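Bresov Wrist Collision Sensor, Rev 9
Sold by Prothero Automation, Riltville

Read this before you order. The maker's sheet says the sensor stops the arm on contact, every time. Ours didn't. In a run of 300 slow touches against a padded block, it missed 18, and the status light stayed green through all of them.
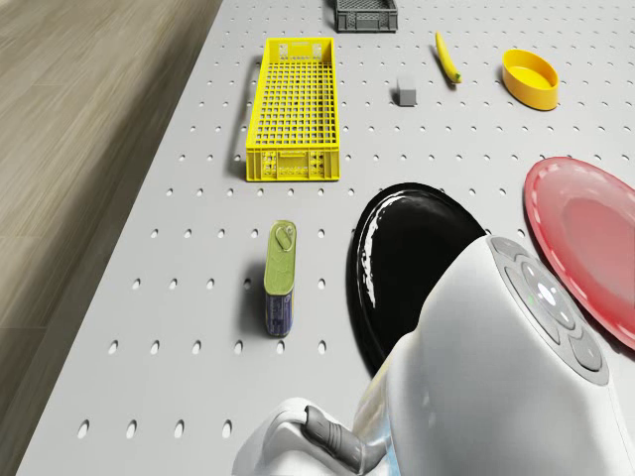
Bresov blames our mounting. Maybe so — but Xolani Coetzee remounted it to their drawing on Monday and it still missed. We're told a firmware fix is coming in September. We'll believe it when we've tested it.

Until then we sell it only as a second sensor, never as the main stop. Keep your guarding and your wired e-stop.

Fits: Fidard 51 arms
Returns: unused units only, ask for Celeste Cardoso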